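Keeping a Sabbath at Home: Your Questions

From the Andance home group, Dreltstead. Updated Sun 4 September, in a rush, sorry in advance for spelling.

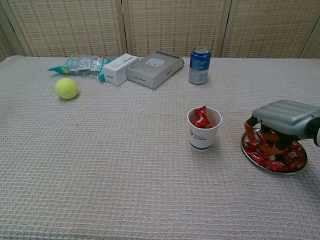
Sabbath at home is mostly about stopping. One day, or a piece of one, where the work is allowed to stay undone and you remember who God is and who you aren't. We get asked about set-up before anything else so, quickly: you don't need a special room. A table is enough. Put a cloth on it if you like, a pale waffle-weave one is lovely, and if your work desk is in the same room a folding screen with woven panels behind the table is a decent way to mark off a corner. Or skip all of it. Kitchen chair is fine too.

Which day should I pick?

Sunday for most of us. Jianhua works Sundays at the hospital so hers is Tuesday and has been for years. Pick a day you can keep most weeks. A Sabbath that moves every week tends to wander off altogether, ask me how I know.

Does it have to be the whole day?

No. Start with the evening. Sundown to bedtime, then add the morning when that feels normal. Weidong Yuan started with 30 minutes after lunch, phone in a drawer, and was bored stiff. He kept at it. He now does the full day and is insufferable about naps.

Isn't this legalism?

Can be. I grew up with a list: no scissors, no bike, no swimming even in January when it was 38 degrees and everyone else on the street was under a sprinkler. I obeyed the list and resented God for it, quietly, for a long while. So I get the worry. "The Sabbath was made for man, and not man for the Sabbath" (Mark 2:27) is where we keep going back to. If you're keeping score, of yourself or your husband, stop and have a cup of tea.

Are Christians even required to keep it?

Sincere people disagree. Some in our group say yes, it's one of the ten and the ten still stand. Some read Colossians 2 and Romans 14 and say it's a matter of conscience. We've had the argument, more than once, and still eat together afterwards. You're welcome in either camp. What we'd all say is that rest is a gift and most of us are bad at recieving it.

What counts as work?

Ask what you'd be relieved to be excused from. For me that's email, laundry, anything with a login. Gardening is work for Qianru and pure joy for me. Cooking goes either way. No master list, please don't ask us for one, we've been asked.

What about dinner then?

Cook the day before. Soup, or a big tray of something. Hanna Stępień has a cabbage and potato bake that feeds the lot of us and tastes better cold, recipe is on the sign-up sheet at the back of the hall. Dishes can sit in the sink. They really can. I had to work up to that one.

I have small kids. Is this a joke?

Fair. Nobody under five has ever honoured a day of rest. What worked at our place: swap shifts. One parent is "off" for the morning, the other for the afternoon. Then one thing the kids only get on Sabbath, ours was pancakes with the good syrup and a box of puzzles that lives on top of the wardrobe. It won't be quiet. It can still be different.

Single parents, put your name on the Gentile list (that's our babysitting roster, named after a street, long story) and someone will come and take the kids to the park for a bit. You don't have to know us well.

My spouse isn't a believer. How do I bring it up?

Gently, and as your thing. Don't announce new house rules. Mine didn't share my faith for the first years of our marriage and I went about it all wrong, big speech, printed plan, tears. What he did like, later, was that I'd stopped being snappy on Sunday nights. Live it for a good while before you explain it.

What do I do with the time?

Read a psalm, out loud if the house is empty. Walk. Ring your mum. Sleep. Sit outside. Lie on the floor with music on. Some people like a plan and some get twitchy with one. Psalm 92 is headed "a song for the Sabbath day", so start there if you're stuck.

I tried it and just felt anxious all day.

Very common, espescially in the first month. When the noise stops, you hear what was under it. With me it was the feeling that if I wasn't useful I wasn't worth much, and I'd have told you I didn't believe that. Took sitting still to find out I did. Write the worries on paper, put the paper somewhere, pick it up tomorrow. If the anxiety is heavy or it's there all week, please talk to your doctor or a counsellor as well as praying. No shame in either.

What about phones?

Off, if you can. If you're on call or have family overseas, keep the ringer on and leave it in the hallway. Cuiping Han rings her parents every Sabbath on video and calls it the most restful hour she has, so we're not going to argue.

I missed three weeks. Do I start over?

There's no over. Just do this one.

Is there a group I can join?

Yes. We meet the first Saturday evening of the month at Brasine Hall, side door, the front one sticks. About 12 of us usually. Short reading, shared meal, home by nine. Bring a plate or don't. You won't be made to pray aloud or share anything. Qianru Wei does the welcome and will find you a seat.

Does it cost anything?

No. There's a jar for the hall heating. The little guide booklet is free too. We printed 500 of them, which was optimistic, so take a handful for your neighbours.

Any books?

Start with the Bible passages: Genesis 2:1-3, Exodus 20:8-11, Deuteronomy 5:12-15, Isaiah 58:13-14, Mark 2 and Hebrews 4. Read Exodus and Deuteronomy side by side, they give different reasons for the same command and we spent a whole evening on it. Longer reading list when I get to it.

My question isn't here.

Catch one of us at the hall or leave a note in the box by the side door. We read them all. Slow to answer, and never on a Sunday. (Or Tuesday, if it's for Jianhua.)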